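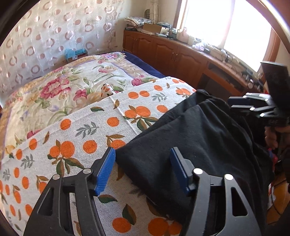 Milstead Sewing and Mending Circle, minutes of the meeting held 9 March 2020. Present: Trudy Mudgway (chair), Tayla Maihi, Hamisi Swai, Jolene Baxter (minutes). Apologies from Nikau Pirihi. The minutes of the last meeting were read and accepted with one correction, the spelling of Skulleck. Trudy opened with table covers for the June sale. She would like printed cloths this year, and the white one with the oranges and leaves was put forward as the pattern to match. Black fabric shows up well on it. Tayla thought a print would be too busy under patchwork. Agreed to use prints on the mending tables and plain cloths for the quilts.

Hall hire
The rent goes up in June. Hamisi has asked whether we can keep the small room at the old rate if we give up the storage cupboard. No answer yet. Jolene to move the thread boxes to her garage if needed.

Machines
Two of the sewing machines need servicing. The Skulleck repair shop can take both together but wants them dropped off in the morning. Hamisi will drive. Tayla asked that the foot pedals be labeled before they go, as they came back mixed up last time.

Beginner class
Nikau sent a note saying he can teach hemming and zippers but not buttonholes. Trudy will do buttonholes. Class to be kept to one evening for now. Sign-up sheet to go on the board at Bright Fabrics.

Money
Jolene reported $100 taken in from the remnant table. Agreed to spend it on needles, bobbins and interfacing. Receipts to Jolene.

Other business
Someone has left a pair of pinking shears in the kitchen drawer. Please claim them. Tayla asked for a second iron. Held over to the next meeting.

Meeting closed after tea.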